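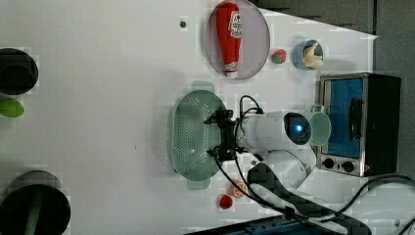 Play kitchen table, green colander and toaster oven.

Terner Play Kitchen Group
Minutes, Thu 22 September
Chair: Dirk Hamann

1. June minutes
Approved with one fix: the Wollura order was for 300 stickers, not 428.

2. Table layout
Everybody loves the new white tabletop! Dirk opened by saying the food finally has room to spread out, and we spent most of the hour on this item. Agreed to keep the big pieces in the middle and the small food around them. 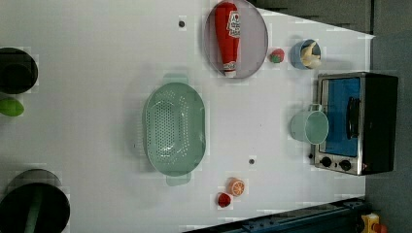

Pretend cooking needs a story, and we talked over which one to set up first for the younger kids. Lunch won easily. The ketchup is already on its plate, so that can be the starting point, with the strawberry right next to it for dessert — and the banana in the blue bowl for anyone still hungry. The colander stays empty at the start so the kids get to pick what gets rinsed.

3. Colander and small food
Long, happy discussion. The orange and the tomato go in first, then the strawberry. Doãn to send a price for a second colander; limit is $20. 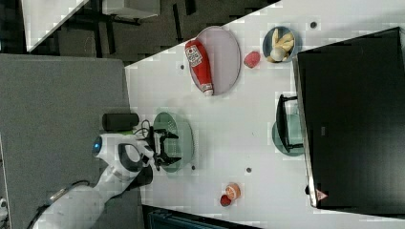 Ketchup on the plate, green colander below, slate-blue bowl to the right.

4. Storage
Cosex bins approved. Labels will have a drawing of each food as well as the word — great idea, and we want it on the cups and plates too.

5. Next time
Breakfast story, and what to make in the toaster oven. Bring recipes!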